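Science Den > Machines > Robots > How Robots Learn

How Do You Teach a Robot Without Telling It Anything?

Think about how you learned to tie your shoes. Did someone hand you a long list of instructions? Probably not! Somebody showed you, maybe with their hands over yours, and then you tried it yourself (and tried again, and again).

Robots can learn that way too. People who work with robots call it learning from demonstration. A person does the job using the robot's own body, and a computer saves every little movement. Later the robot studies those movements and has a go on its own.

There are 2 main ways to give a robot a lesson. The first is to take hold of the arm and move it. The motors go easy so the arm feels light, and you can guide it wherever you want, a bit like helping a toddler hold a crayon. The second way is by remote control. You sit nearby with a joystick or a handheld controller, and when you push left, the robot goes left. It feels a lot like a video game, except the things that move are real!
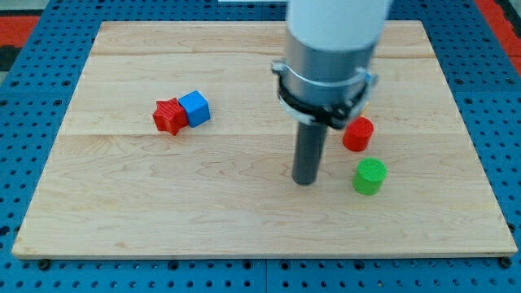
At the Nava robot lab, one of the favorite lessons is called Sodero, and it is all about pushing. A robot with no fingers can't pick anything up, so it has to nudge things along, the way you might slide a checker across a board with one fingertip. Pushing is trickier than it sounds. The arm has a plain dark rod to push with, and shapes such as a red star or a blue cube to push around on a wooden board. Press on the middle of a cube and it slides away from you. Press near a corner and it spins! A star has points that stick out, so it can turn in ways you don't expect.

The person giving the lesson picks a goal first, such as "put the star next to the cube." Then they steer the rod there with the controller, slowly and carefully. While they work, the computer keeps a kind of diary. Where was the rod? Where were the blocks? Which way did the person push next?

One lesson isn't nearly enough. The Sodero team saved 2,264 lessons, and 22 people took turns at the controls. Everybody pushes a little differently, and that's great for the robot, which gets to learn from fast pushers and slow pushers and people who like to go the long way around.

Mistakes are useful too. If a block slides too far and the person steers around to bring it back, the robot can learn how to fix the same kind of slip.

Try it at home! Put a small block on a table and push it to a target using only the eraser end of a pencil. Now close your eyes and let a friend guide your hand. Can you feel which way to push next?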